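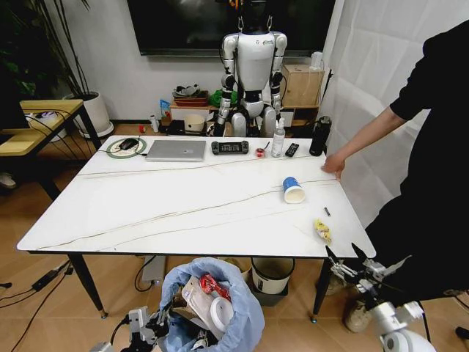

A computer mouse with a cable, a closed laptop and a wireless charging pad on a table.

How does a wireless charger work?

A wireless charger moves energy from a pad to a device with no metal contacts touching. The pad still needs its own cable, which runs to a power point in the wall. Only the last few millimetres are wireless.

What is inside the pad?

Under the cover of a charging pad is a coil. A coil is a long piece of copper wire wound into a flat spiral, a bit like a liquorice wheel. There is a second coil inside the back of the phone. The coil in the pad is called the transmitter. The coil in the phone is called the receiver.

What happens when it is switched on?

Electric current flows through the transmitter coil. Any wire with a current in it has a magnetic field around it, and winding the wire into a coil makes the field stronger.

The current in the pad changes direction many thousands of times each second. This is called alternating current. Each time the current changes direction, the magnetic field changes direction too.

A changing magnetic field can push electric charges along a nearby wire. The receiver coil is a nearby wire, so a current starts to flow in it. This effect is called electromagnetic induction. It was described by scientists in the 1830s, long before there were phones to charge.

A circuit in the phone then turns the alternating current into direct current, which flows one way only. Batteries can only be charged with direct current.

Why does the phone have to be in the right spot?

The magnetic field is strong close to the coil and becomes weak very quickly as you move away. If the centres of the two coils do not line up, less energy crosses the gap. The phone charges slowly or stops charging. A thick case has the same effect.

Does any energy get lost?

Yes. Some of it becomes heat in the coils and circuits. Suppose a pad takes 500 units of energy from the wall and 308 units reach the battery. The other 192 units have not disappeared – most of them have warmed up the pad, the phone and the air. A charging cable usually wastes less.

Can it charge anything?

No. A device needs a receiver coil of its own. Putting an ordinary torch or calculator on the pad will not charge it. Coins and keys should be kept off the pad, as the changing field can make metal hot.

Words to know

Coil – wire wound in loops or a spiral.
Current – the flow of electric charge.
Induction – making a current in a wire by using a changing magnetic field.
Receiver – the part that takes in the energy.
Transmitter – the part that sends out the energy.

Written by Dragica Zupan. Checked by Tihomir Kadrić.

Last updated: 17th April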